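Kullville Open Day: progress report no. 4
12/10/2023

Hi all,

You asked for a short write-up of the open day before the next instalment goes out, so here goes. It went well! I'm still a bit hoarse from talking over people, but I'd do it again tomorrow.

We had 78 visitors through the door, which is a lot for our end of Kullville, and most of them stayed for a full demonstration. Each session ran 30 minutes. I'd planned for 20 minutes of me and 10 of questions and it was the other way round every time (lesson learned, I talk less next time). The Crabtree seniors' group came early and took all the good chairs. Two teachers from Bakier have asked if they can bring their classes, and I've said yes in principle, once we've sorted out the parking.

The kitchen program is the part you're paying for, so I'll spend most of my space on that. We showed it in simulation on the big screen. I'd wondered if people would feel short-changed by that, but they were happy to lean in and argue with it. The task was the saucepan one: bring the hand in to the pan, get hold of the utensil by its handle and lift it clear without dragging the pan along. I stopped the run as the hand came in over the pan and asked everyone where they'd grab. Well! Half the room said up high and the other half said down near the collar, and one gentleman told me he'd pick up the pan first and be done with it. 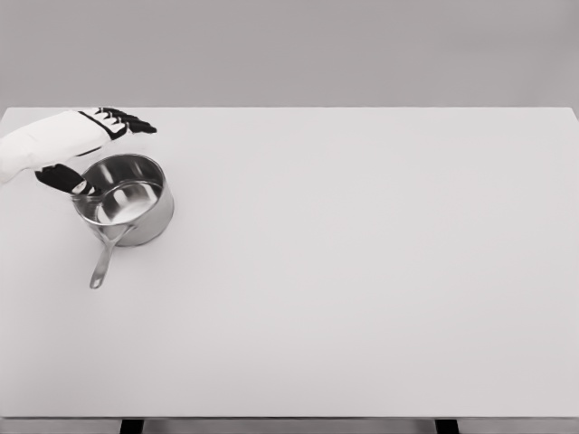 I've written all of those suggestions down, because a couple of them are worth trying. The grip angle is still our weak spot. When the handle leans back under the palm, the fingers have to come around it, and Stollo (our name for the planning software) would sooner go straight down. We've changed the approach path since my last report and it's better, but I wouldn't call it finished.

On money, we spent $3,000 on the day, including the screen hire, printing and a frankly heroic amount of sandwiches. That's on budget. The screen was the biggest item and I'd like to look at buying one if we're doing this again.

Still to do before December:
Finish the new grip tests in simulation
Send dates to the Bakier teachers
Fix the sound in the back half of the room
Get a quote on the screen

I'll send the receipts separately. If any of you would like to come and see a session for yourselves, give me a bit of notice and I'll save you one of the good chairs.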